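Buying a table second-hand: a talk with Lemlem Wubshet

24/04/2020

Lemlem Wubshet has sold used furniture from the same shop in Gergate for 19 years. Most of it is tables. She has had chairs, wardrobes and one church organ through the door, but tables are what people come in for and what she likes to talk about.

We spoke by phone over two afternoons. She was at home with the shop shut, doing her tax.

"I started with four tables from my aunt's place in Hetongate," she said. "I didn't know what I was doing. I put a price on them that was the same as what she paid new, and they sat there for months."

She learned to price by watching what people did when they came in. They would look at the top, run a hand along it, and look at the tag. Hardly any of them looked underneath.

"Underneath is where you find out," she said. "Get down on the floor. Look at where the legs meet the rails. If somebody's put in a metal bracket and it isn't meant to be there, ask why. If there's glue that's gone hard and yellow, somebody has had a go at it already. That can be fine. I've sold plenty of repaired tables. But you should know before you pay." 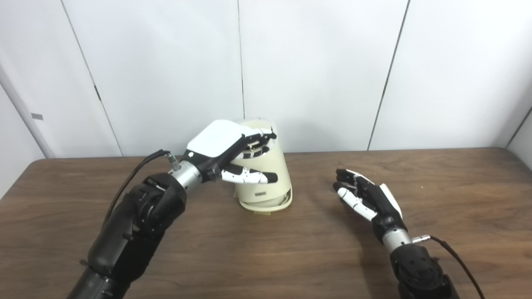 A brown wooden table against white wall panels.

Her advice on size is simple. Measure the room, measure the doorway, and measure the turn in the hall if there is one. She has taken back tables that wouldn't go round a corner, including one that had already been carried up two flights of stairs and had to be carried down again. Legs that unbolt are worth paying extra for if you rent.

"People write down the length and the width and that's it," she said. "Then they find the rail is too low and their knees hit it. Sit at it. Bring your own chair if you have to, I don't mind. A man brought a whole bench in once."

On finish, she is less strict than I expected. She doesn't strip a table unless the old coating is sticky or flaking. She washes it with warm water and a small amount of soap, dries it straight away, and leaves it for a day before deciding. Half the time that is all it gets. Rings from cups can often be lightened with a bit of wax on a soft cloth, she said, and if they can't, a buyer usually takes something off the price and forgets they are there.

She is firmer on veneer. "I've got nothing against it. Some of the best tables I've had were veneer. But don't take a sander to it. You'll be through it before you've had your morning tea."

The dearest table she has sold went for $1429, an extending one with two spare leaves and the original crank handle. The cheapest was free, to a couple moving into their first flat. Most go for a few hundred dollars. Delivery within Gergate is $58, and she would like people to stop asking if that includes taking the old one away. It doesn't.

I asked if she thought prices would hold. She said she had no idea. A dealer she used to buy from, Flakico, closed its warehouse a while back, and since then she has bought mainly from house clearances. That means more driving and more tables she has to turn down. "You feel bad. Someone's mum ate at it every day. But if it's got borer in it I can't have it near the others."

Borer was the one subject that made her talk faster. Look for small round holes, she said, and then for fine dust beneath them. Holes by themselves may be very old. Fresh dust is another matter, and she won't take a table with it at any price.

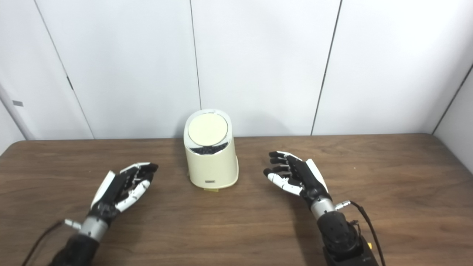 Another seller, Kumarasinghe, told us that she is too hard on borer, and that a treated table kept apart for a season is perfectly safe to sell as long as the buyer is told. Wubshet had heard this before.

"We've argued about it for years," she said. "Treat it if you want. Just don't bring it here."

She still eats at one of the four tables from Hetongate, the one that never sold. It has a burn at one end from an iron and a leg she has reglued twice. A customer offered her money for it last winter and she said no. She is hoping to open the shop again in June, by appointment at first, with the smaller tables moved to the front.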